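Home | Reviews | Opinion | Festivals | Archive

The Slow Film Has Become a Safe Bet

By Roel Declercq

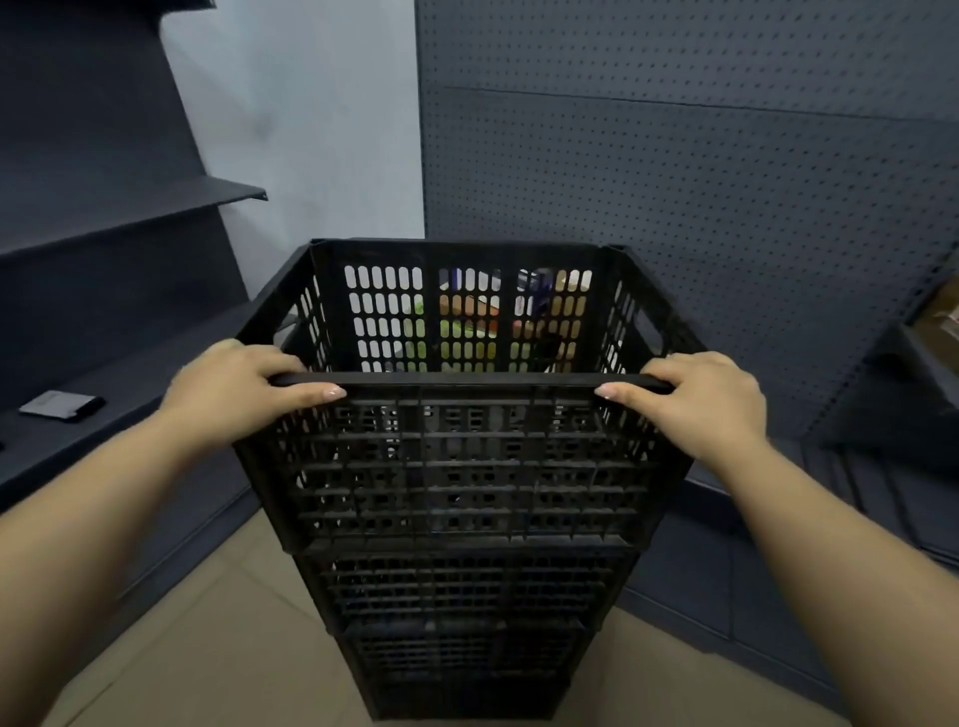 I have now read eleven rave reviews of Fivholm, and eight of them use the word "patient." They mean the movie. I think it fits the audience better.

The setup is fine. A ferry clerk comes home to a small harbor town to sell her father's house and finds that her brother has been renting it out. There's a good, nasty family fight in that, and the director keeps walking away from it. We get fog. We get a kettle. The one real argument happens behind a closed door, and we stare at the door.

Critics call this restraint. Maybe. Unwood, the same director's first feature, was just as quiet, but its silences had something in them – you knew what the two sisters weren't saying, and you dreaded the moment they would. In Fivholm I couldn't tell you what anyone is holding back, and I'm not sure the script could either.

What bothers me more is how easily this style now passes for seriousness. Fanora played at the same festival in June, a loud, messy comedy about a wedding band, and it got a few kind lines and no prize. It takes bigger risks in its first 50 minutes than Fivholm does in its whole running time. Some of them flop badly. I'd still rather sit through it again.

I'm told the longer cut of Fivholm explains the brother. I'll pass.

3237 views | 11 comments | 50 shares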